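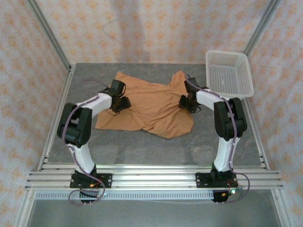
*A Zason station with both arms at work on an orange garment.*

The **Zason** is a two-armed garment handling kit sold by Gallardo, a supplier of small automation equipment based in Genedport. It is intended for textile laboratories, training centers, and laundries that wish to test automated folding before buying larger machinery. The kit went on sale in January and is offered both as a set of parts and as an assembled station.

## Design

The Zason has two arms mounted side by side on an aluminum rail at the front of the work surface. Each arm has its own mounting plate and can be removed without disturbing the other. Cables follow the outside of the arms, where they can be inspected and replaced with ordinary hand tools. Fabric panels enclose the station on three sides. Buyers may supply their own panels in any pattern, provided the cloth is fixed to the corner posts.

The assembled station is delivered ready to connect. The parts version takes a trained technician 9 hours to build, according to the manual, which is supplied in print.

## Gripping

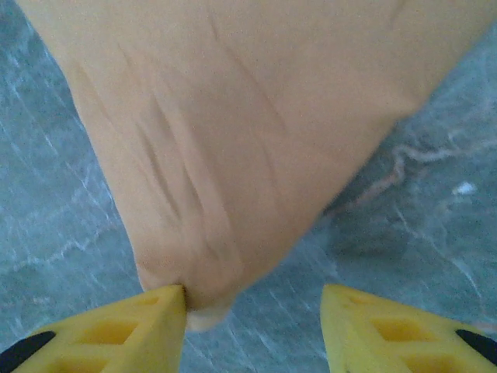
Soft goods are difficult for automated equipment to handle, as cloth changes shape whenever it is lifted or pulled. The Zason is designed to take hold of a garment at a small area and to let the remaining material fall freely. The yellow fingers are of open construction, with rectangular cutouts in their faces, and a fold of fabric held near the tips draws the surrounding cloth into long creases. The control software treats such creases as a guide to the direction of pull. Fingers are regarded as wearing parts, and Gallardo advises replacement after 2,000 cycles.

## Operation

Garments may be presented flat or in a heap. In the standard program, the arms spread the item, align its edges, fold it, and move it to the side of the table. Operators can record their own programs for other items, including towels and pillowcases. Heavy coats and garments with metal fasteners fall outside the stated limits of the kit.

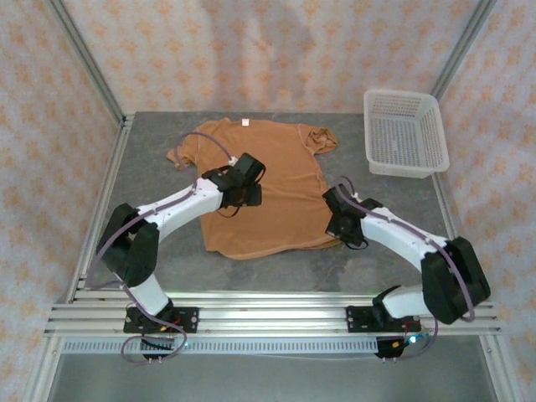 *Short-sleeved T-shirt on the work surface, with a basket in the back corner.*

## Price and support

The parts version is listed at $3,640. Assembly and delivery add $300 to the price within the Genedport area, and other destinations are quoted on request. A service plan covers cables, wrist parts, and software updates for one year.

Training is provided at the company's site in Florthorpe, where customers may bring their own garments for trial. Price information in this article was last checked on 30 April 2026.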